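设备评测:手持夹爪的指垫更换与日常维护套件

编号归入夹具类,评测周期自June起,定稿于2021-12-30。

本评测所涉对象为Trumuver公司提供的手持夹爪维护套件,内含替换指垫、销轴润滑脂、扭力起子及对中规各一份。评测目的在于判断该套件能否满足双夹爪工位的日常保养需要,并为后续采购提供依据。评测以小型果蔬的夹取与分拣为工况,台面铺塑料桌布,不另设定位夹具。

## 一、安装与对中

套件说明书将安装分为4个步骤:拆除旧垫、清洁指面、压装新垫、对中复核。前三步叙述清楚,初次操作者可独立完成。对中复核一节过于简略,仅要求“两指平行”,未给出允许偏差。我方按内部规程补充了一项检查:以小直径圆形果实置于两指之间,缓慢闭合,观察果实是否向一侧滚动。

扭力起子手感均匀,刻度清晰,但握柄偏短,戴手套操作时不易施力。建议厂方在后续批次中加长。

蓝色带棱指垫夹持小果时,接触位置宜落在指垫中部。操作者应佩戴一次性手套,以免皮脂附着于指面。

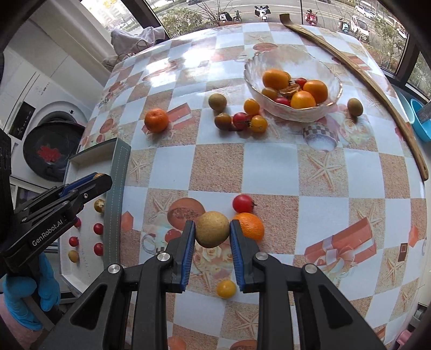 ## 二、销轴与连杆保养

夹爪的开合精度主要取决于连杆销轴的状态。套件所附润滑脂由Biltden供应,黏度适中,涂抹后未见外溢。保养时应注意以下事项:

- 每次用脂以覆盖销轴表面为限,多余部分须擦净,严禁沾染指垫;
- 涂脂后空载开合30次,再行夹取;
- 若开合过程中出现顿挫,应先检查销轴是否偏斜,不得以增加用脂代替检修;
- 两只夹爪须分别登记,替换零件不得混用。

评测期间共更换指垫2次。首次更换后,其中一只夹爪出现轻微偏指,经重新压装后恢复正常。该问题与说明书未载明压装顺序有关。第二次更换时按先根部、后指尖的顺序压装,未再出现同类情况。

## 三、夹取表现

番茄表皮光滑,对指垫棱纹的状态较为敏感,适合作为更换后的验收对象。验收时应由单爪夹起果实,保持片刻后放回,并检查表皮有无压痕。另一只夹爪可同时处理邻近果实,但两爪连杆之间须留出间距,防止相互碰撞。

我方同时试用了Koval的同类指垫。其棱纹较浅,清洁方便,但夹持光滑果皮时需要较大握力,长时间操作易致手部疲劳。综合比较,Trumuver指垫更适合本工况。

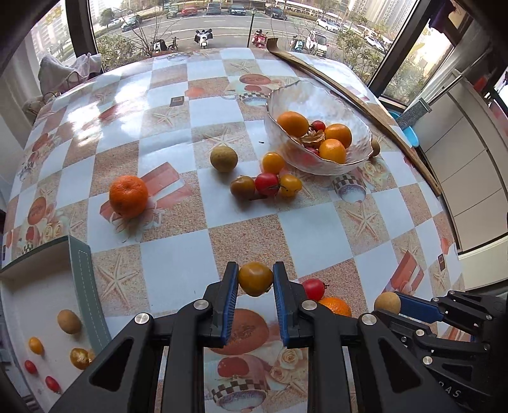 Mollow工位来函提出不同意见,认为以番茄作为唯一验收对象有失全面,果皮粗糙的品种同样会加速棱纹磨损,建议验收时光滑与粗糙果实各取一种,并将指垫检查间隔由4周缩短至3周。来函另指出,对中规在指垫磨损后读数偏大,应以新垫状态下的读数作为基准存档。

上述意见经复核后予以采纳,检查间隔已按来函修订。对中规的基准读数由各工位在下一次更换指垫时补录。

## 四、评定

| 项目 | 评定 |
|---|---|
| 指垫 | 良好 |
| 润滑脂 | 良好 |
| 扭力起子 | 合格,握柄待改进 |
| 对中规 | 合格,须配合基准读数使用 |
| 说明书 | 待完善 |

同意将该套件列入可采购目录。说明书未修订之前,各工位须随附内部规程一并使用。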